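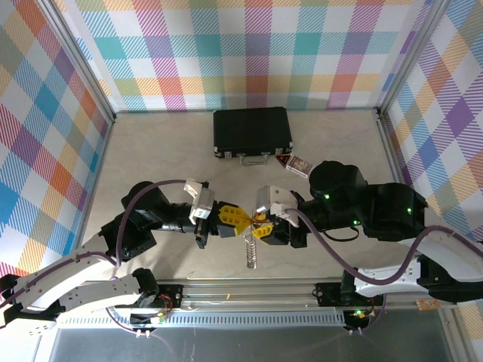 Spring held between both grippers, plaid panels on three sides

bendness_bogdan
So this is our two-arm cell, and my question is about the yellow fingers. The grip on thin stuff like springs gets worse the longer we run. I swap the fingers every 200 cycles and wipe them in between. Is that too often? Floarea thinks I'm throwing away good parts.

floarea_h
I do think that! Mine go 600 and I only toss them when the ribs look shiny. Check your zero position first, Bogdan – if one gripper closes a hair early, the other one gets dragged every single time and you blame the fingers.

LovelyG
Gonna disagree with Floarea a little. 600 is fine for blocks, but springs chew up fingertips way faster. I'd look at them at 200 and decide then. Also, how are your cables doing? With the arms reaching in like that I'd want a good loose loop at each wrist, nothing tight.
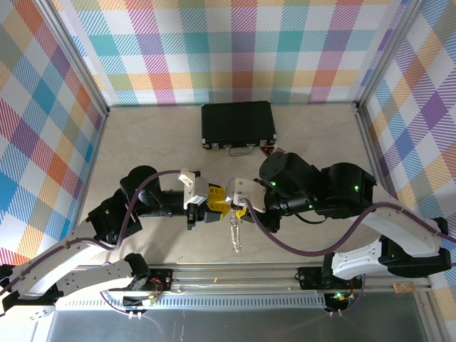 sarside_seb
How often do you redo the zero on the grippers?
Every morning before the first run, and again any time a finger gets changed.

bendness_bogdan
Ok, that's more than me, I've been doing it when I remember (November, I think). Ran it just now and the left one was off. Cable loops are loose, Lovely, I moved the clips last month.

floarea_h
Told you :) Keep the old fingers in a bag, you'll want them back.

LovelyG
I still say look at them at 200, Floarea. Looking is free.

bendness_bogdan
Fine, both of you. New zero, same fingers, and I'll check again after 30 springs and post what I get.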